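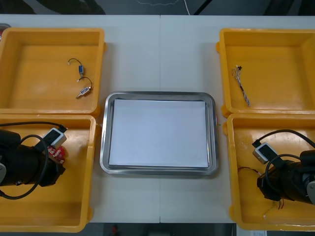 The Powell plant in Cloltdale makes solenoid valves for commercial dishwashers, and its April open day was confined to the incoming goods building. Stestadero, the parent company, closed the winding shop to visitors this year. Incoming goods covers 1,405 square meters on one level, with the docks on the north side. Small wired parts are kept in shallow yellow plastic bins, and a stainless steel tray is used on the same white tables. Lot numbers are entered at the dock, before anything is unpacked.

Alina Zamfir, who runs supplier quality, led the 10:30 group. Most of her talk dealt with coil resistance. Each lot is sampled at 20 degrees Celsius after a four-hour soak, and 31 pieces are measured regardless of lot size. She was asked why the plan does not scale with the lot and said it was inherited from Nandow, the previous owner, and is under review.

The plant handles 340 lots a month. Last year 26 were returned, mainly for connector crimp height - the coils themselves were rarely at fault. Crimp sections are cut and polished in a small room behind the docks, which we saw through the window only.

Parking is on the east lot. The noon group on Friday was full, and safety shoes are not lent out above size 12.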